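Costley Heavy Cotton Table Cover, Brown

Item 541-BR
Made by Costley, sold by Hakim Table & Linen

Product details

The Costley Heavy Cotton Table Cover is a plain, flat cover for large tables. It has no print, no border and no fringe. The fabric is woven at the Costley mill in Porkham and dyed before it is cut, so the color is the same on both faces. When one side gets marked you can turn the cover over and keep using it until wash day.

It was first made for church halls and school dining rooms, and most of our orders still come from places like that. The weight is enough to keep the edges down when people walk past, and the cloth will take a hot iron.

Available sizes

Small: 60 x 84 inches
Medium: 60 x 102 inches
Large: 72 x 120 inches
Custom lengths up to 277 inches, in one piece, no seam

To work out your size, measure the table top and add twice the drop you want on each side. A drop of 8 inches is usual for everyday use. For a buffet table where you want to hide the legs, measure from the top to the floor and take off half an inch. Please measure the table itself. Folding tables sold as six-foot tables vary by more than you would expect.
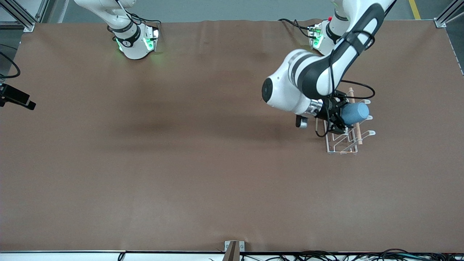 Fabric and care

100% cotton, 8 oz weight
Double-turned hems, mitered corners
Machine wash warm with like colors
Tumble dry low, remove while slightly damp
Iron on the cotton setting
Do not bleach

Wash the cover once before first use. It will shrink by up to 3% in length and this has been allowed for in the sizes above. Brown dye can release a little color in the first two washes, so keep it away from white napkins. Fold lines from shipping come out with steam. For grease spots, rub in dish soap, leave for ten minutes and wash as normal. Candle wax should be chilled and scraped off before you iron the spot through a paper towel.

Colors

Brown, Stone, Dark Green, Navy. Rust was discontinued in June and we have 31 left in Small only. Call for those, they are not on the order form.

Shipping

In-stock sizes leave the Prostberg warehouse in two working days. Custom lengths take three weeks and cannot be returned unless there is a fault in the cloth. Covers over 120 inches are shipped on a cardboard tube and the carrier may charge for an oversize parcel.

Bulk orders

Orders of 12 or more covers get the trade price. Mixed colors and sizes count toward the total. For swatches or a written quote, contact Maya Zein in the Prostberg office and include the table sizes, the number of tables and the date you need them by.

Goes with

Costley Cotton Napkins, set of 6
Costley Table Runner, 14 x 90 inches
Hakim Felt Underlay, cut to size

The underlay is worth having on a polished wood table. It stops the cover from sliding and takes some of the noise out of plates and cutlery. Order it one inch shorter than the table top on every side.

Page updated October 2021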